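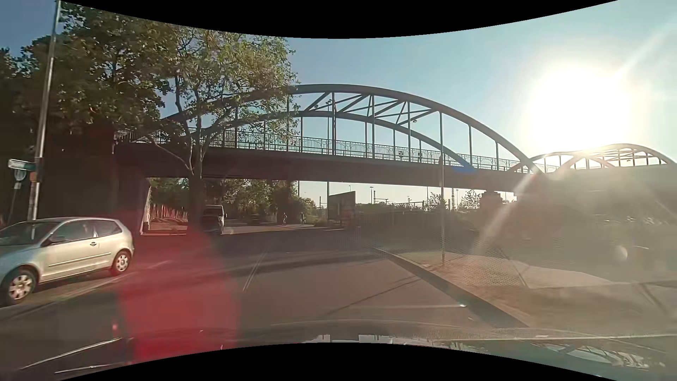

Detecting a cyclist is one of the older problems in driving software, and on an overcast afternoon it's close to a solved one. The trouble starts when the light comes in flat. A detector is trained to find edges and contrast, and a low sun takes both away, first near the sun itself and then in places that seem to have nothing to do with it. Past the bridge two riders are on the right of the road, small and upright, with the sun burning over the next span and a red stain of flare lying across the tarmac on the left. A person picks them out after a moment. A perception stack has to do it again for every image the camera sends, and it has to say how sure it is.

That last part is what Plurotix has been working on since January. The company writes perception software for ordinary passenger cars, with one forward camera and a modest computer, and its current release, Skalero, does something that sounds minor. Before it looks for objects, it makes a map of which parts of the image can be trusted.

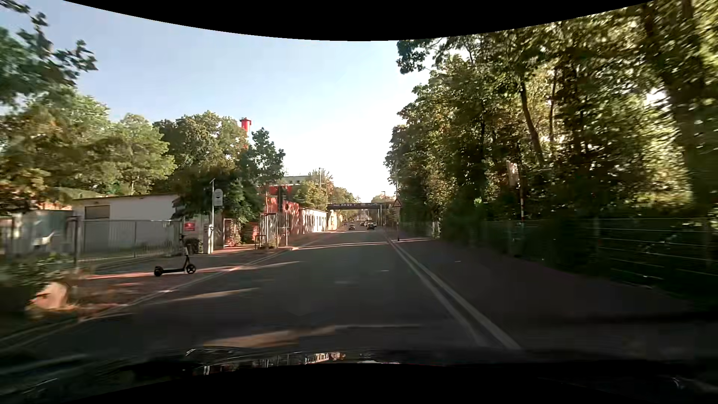
EFRAÍN CARHUAMACA

The map is coarse. It divides the view into cells and gives each one a score for glare, one for shadow and one for blur. The scores go to the object detector, the tracker and the planner together. If the detector reports nothing in a cell with a poor score, the planner reads that as "don't know". In most older systems it would have read it as "clear", and carried on at the same speed.

Shadow gets its own score for a good reason. On a tree-lined street the road is often dark with bars of sunlight lying across it, and to a camera those bars can look like kerbs, lane paint or something lying in the carriageway. An earlier build of Skalero braked for them. The team collected 134 cases from test drives around Deker where the car had slowed with nothing ahead, and 96 of them came down to a patch of sun on shaded asphalt. Pale kerb lines caused a few more. The rest were mostly leaves.

The first fix was to train on more shadows, which helped and then stopped helping. The second was to hand the tracker a simple piece of geometry. A sunlit strip is flat, so as the car approaches it should move in the image exactly as the road surface does. Anything that stands up from the road moves differently. The check costs 2 milliseconds and needs only the car's own speed and the camera's height.

Signs are handled another way. A speed limit sign doesn't change while you drive up to it, so the software can wait for a good look. It keeps every partial reading, weighted by the score of the cell it came from, and commits once the total is high enough. 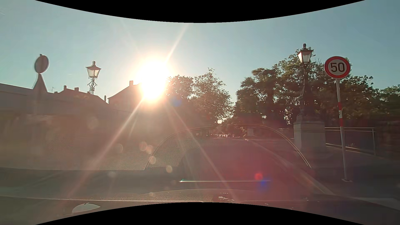 Driving towards a low sun, with a 50 sign on the right and flare across the road.

Flare is the harder half. Light bouncing around inside the lens and off the windscreen leaves coloured spots and pale discs well away from the sun, and a reflection of the dashboard can lie over the road like a second picture. These marks have one useful habit: they follow the sun and the glass, and take no notice of the street. Skalero works out where the sun should be from the time and the car's heading, then predicts where the spots are likely to turn up. A spot that behaves as predicted is dropped. One that doesn't is passed on to the detector with a low score.

The planner took longest to get right. A car that slows down whenever it's unsure is no use on a winter evening, when it may be unsure for a whole commute. The present rule looks at how long a cell has been poor and whether anything was last seen heading into it. A cyclist who disappears into glare is kept alive by the tracker for 11 seconds and the car leaves room for them the whole time. An empty cell that goes bad costs only a little speed.

Not everyone is persuaded that software is the right place to spend the effort.

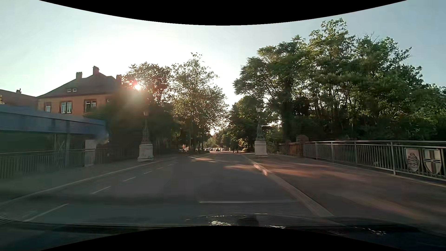
Ruwan Samarakoon thinks the trust map is sound but would sooner see a second sensor on the car, and told me that a score saying "I can't see here" is worth having only if something else can look there instead. Radar, in his view, would settle most of the arguments about glare in an afternoon.

The Plurotix engineers don't really disagree. Their answer is that the cars they supply have a camera and will go on having only a camera for some years, and that a radar would need the same kind of map anyway, with different things wrong in it. Bridges, for one. A steel girder over the road sends back a strong echo, and radar systems have been known to brake for those too.

The next release will keep a record of where the glare falls on each route and at what hour, so that a car can ease off before it reaches the bad stretch. It's being tested on the evening runs now, and the engineers say the remaining work is in deciding how old a record can be before the car should stop believing it.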